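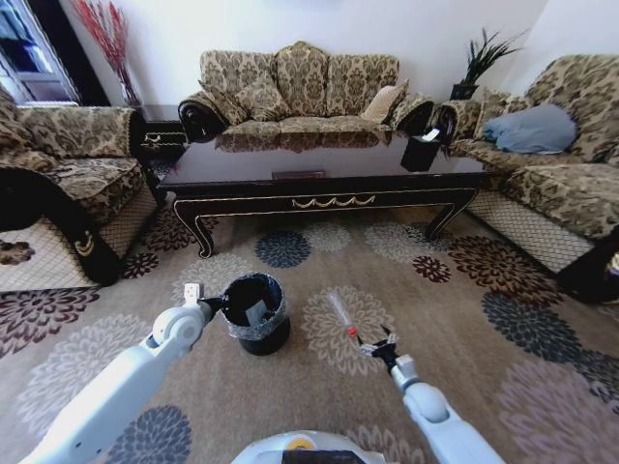
Chapter 8
Buying a Robot for the Home

Let's begin with a living room, the kind that gets used all week and then has to look decent by Friday evening. There are cushions where people left them, a few things on the rug that belong somewhere else, and a wastebasket that may or may not be near the person who needs it. If you grew up in a house like this you can probably tidy such a room while talking on the phone. You pick up, you carry, you drop things in the trash, and at no point do you stop to think about how hard to squeeze.

A robot has to think about it every time. A small bin has a thin rim and wants to tip. A clear plastic tube on a flowered rug is hard even for a person to spot, and it will happily roll away from a clumsy finger. In the earlier chapters we took these troubles one by one - seeing, reaching, gripping, letting go - and now we finally get to put them back together and ask the question that your aunt will ask as soon as she hears what you are studying. Should she get one?

To answer her fairly we need something to look at, and for this chapter it will be a tidying service called Stillura. Stillura is offered by a firm named Grultora, and it is rented by the month, with a two-armed robot, a charging stand, and a home visit at the start. The visit matters more than the brochure lets on. A fitter walks through the rooms with you, asks what counts as trash and what doesn't, and sets the places the robot should leave alone. (Most families, we are told, forget to mention the jigsaw puzzle.)

Our guide through much of the chapter is Niloufar Dehghan, who kept a diary during her household's trial in June. She is a patient writer and a fair one. Her first entry reads, in full, "It took up to 34 minutes to do what I do in five, but I was in the kitchen with my feet up." You may want to keep that sentence in mind, as it holds both sides of nearly every argument to come.

We will also spend some time with a competing kit, the Emum, which is bought outright and put together at home over a long weekend. It costs less over the years and asks a good deal more of its owner. Fereshteh Alipour, who reviewed both for her local paper, gave the Emum her praise for its plain manual and took most of it back when she reached the page on wrist joints.

As you read, try to keep three matters apart. One is what the machine can do on a good day. Another is what the seller has promised in writing. The last is what the household needs, and this one is easy to skip, so we start there.

Before you go on

Choose a room you know well and spend ten minutes in it with a notebook. Write down each thing you would pick up, where it would go, and whether a stranger could have guessed that. Bring your list to class, where we will use it to fill in the worksheet for Section 8.1.

8.1 What does the household need?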